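Zurthorpe Household Cooking Study: Call for Participants

Reference: ZHC-235
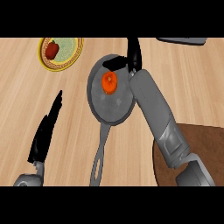
Plate with red bell pepper, and frying pan.

The Sandow Institute for Home Nutrition is recruiting adults for a study of how vegetables are prepared and eaten at home. The study covers households in Zurthorpe and the surrounding county. It compares three cooking methods (dry pan, pan with oil, and steaming) and records how much of each vegetable is eaten, stored, or thrown away. Applications close on 29/11/2018.

Purpose of the study

An earlier postal survey by the Institute collected 2,551 completed forms on vegetable buying in the county. The survey recorded what people bought and how often. It did not record what was done with the food once it was in the kitchen. The present study fills that gap with weighed records kept by participants over a fixed period.

The main outcome is the weight of cooked vegetables eaten per person per day. Secondary outcomes are the weight of raw trimmings, the weight of cooked food discarded, the amount of added fat and salt, and the time spent on preparation. No medical outcomes are measured. Participants will not be asked to lose weight, give blood, or change any treatment.

Number of places

There are 126 places, one per household. One adult in each household acts as the recording participant and is the only person who signs the consent form. Other members of the household may eat the study meals but do not keep records and are not paid.

Who can apply

You can apply if you meet all of the following conditions on the closing date:

You are 18 or older.
You live in Zurthorpe or in the county, at an address where you expect to remain until the end of May.
You cook the main meal at home at least four times a week.
You have a working stovetop (gas, electric, or induction) with at least two burners.
You have a refrigerator with a freezer section.
You can read and write English well enough to keep a daily record.
You can receive a delivery at your door once a week.

Who cannot apply

You cannot take part if any of these apply:

You or anyone who eats with you has a diagnosed allergy to peppers, squash, carrots, green beans, or canola oil.
You follow a diet set by a doctor or dietitian that limits potassium, fiber, or fat.
You are pregnant, or plan to become pregnant before the end of the study.
You work for the Sandow Institute, or live with someone who does.
You prepare food for sale in your home kitchen.
You are taking part in another food or drug study.

People with mild food dislikes are welcome. One vegetable may be dropped from the weekly box at the start of the study. It cannot be changed later.

What taking part involves

The study has a screening call, a home setup visit, three recording periods, and a closing visit. Each recording period lasts 14 days and is followed by a break of one week. The order of the cooking methods is set by random draw and cannot be traded or changed.

Screening call. A member of the study office will call to confirm that you meet the conditions above. The call takes 20 minutes. Have a list of the people in your household and their ages available.

Setup visit. Two staff members will visit to check the stovetop, deliver the equipment, and train the recording participant. The visit takes 90 minutes and includes one practice meal. Weekday evening visits are available.

Recording periods. A box of fresh vegetables is delivered once a week. On each day of the period you prepare one meal using vegetables from the box and the assigned cooking method. You weigh the vegetables before trimming, after trimming, and after cooking. You also weigh leftovers and note whether they were stored or discarded. Recipes are provided on cards. The rest of the meal is your choice, but it must be written down.

Breaks. No records are kept during the break weeks. You may cook and eat as usual. Leave the scale at room temperature and do not use it for other purposes.

Closing visit. Staff will collect the record books and scale and carry out a short interview on how easy or hard each method was to follow. The visit takes 45 minutes.

Daily time required

Past pilot households needed 15 to 25 minutes per day for weighing and writing, in addition to normal cooking time. The first three days usually take longer. Households with more than five people should allow extra time, as leftovers must be weighed by item.

Equipment supplied

Each household receives:

One digital kitchen scale, accurate to 1 gram, with spare batteries
One uncoated frying pan with lid
One steamer insert
One measuring spoon set
One bottle of canola oil per week during the oil period
Three record books and a set of recipe cards
One discard container with a sealed lid

The frying pan, steamer insert, and spoons may be kept at the end of the study. The scale remains the property of the Institute. Please use only the supplied pan for study meals. Results from other pans cannot be compared and the day will be marked as missing.

Record keeping

Records are kept on paper in ink. Enter weights in grams as shown on the scale display, with no rounding. If a weight is forgotten, leave the box empty and write M beside it. Do not estimate. A wrong entry is struck through with a single line, and the correct value is written next to it with your initials.

Record books are picked up at the end of each period by the driver who delivers the vegetable boxes. Place the book in the gray envelope provided and seal it. Drivers do not open the envelopes.

A household may miss up to two days in each period without losing its place. If more days are missed, the study office will call to discuss whether the period can be repeated. A period can be repeated once.

Payment

Payment for the full study is $235. It is made in four parts:

$25 after the setup visit
$60 after the first recording period
$60 after the second recording period
$90 after the closing visit

Participants who leave early keep all payments already earned. Payment is by check or bank transfer, sent within 10 working days of each stage. The vegetable boxes are free and are not counted as payment. You are responsible for any tax due. The Institute does not pay for gas or electricity used in cooking.

Risks

The risks are those of normal home cooking, mainly cuts and burns. The steamer insert gives off hot vapor when the lid is lifted, and its use is covered in the setup visit. Some people notice bloating or changes in digestion when they eat more vegetables than usual. If this lasts more than three days, stop the study meals and call the study office.

Benefits

There is no direct health benefit from taking part. A summary of the combined results will be mailed to every household after the analysis is finished. Households may also ask for a copy of their own records.

Privacy

Each household is given a number at the screening call. Record books carry the number only. The list that links numbers to names and addresses is kept in a locked cabinet at the Institute and is destroyed two years after the closing visits. Published results will not identify any household. Data are not sold or passed to food companies.

The closing interview is written down by hand. No audio is recorded.

Withdrawal

You may leave the study at any time without giving a reason. Tell the study office by phone or letter. Records collected up to that point will be used unless you ask in writing for them to be destroyed. The scale must be returned in the prepaid carton supplied at setup.

Funding and partners

The study is paid for by the Woden Fund for Food Research. Vegetable boxes are packed and delivered by Eder Produce, which has no part in the study design or the analysis. The study plan has been approved by the Institute's ethics board. A copy of the approval letter can be seen at the study office.

Schedule

Screening calls begin in the week after the closing date. Setup visits follow in the order in which households are accepted. Start dates are spread out to match delivery capacity, and the last closing visits take place in May. Accepted households will receive their dates by mail before the setup visit. A start date may be moved once, by up to two weeks, for travel or illness.

How to apply

Application forms are available at the front desk of the Sandow Institute, at Zurthorpe Public Library, and by mail on request. Complete both sides of the form and sign it. Include a daytime phone number and the best hours to call. Unsigned forms will be returned.

Forms may be handed in at the front desk or mailed to:

Household Cooking Study
Sandow Institute for Home Nutrition
Zurthorpe

Mailed forms must arrive by the closing date. If more eligible households apply than there are places, selection will be by random draw within three household sizes: one person, two to three people, and four or more. Households not selected will be placed on a reserve list unless they ask to be left off.

All applicants will be told the outcome in writing. Quote reference ZHC-235 in any letter or call to the study office.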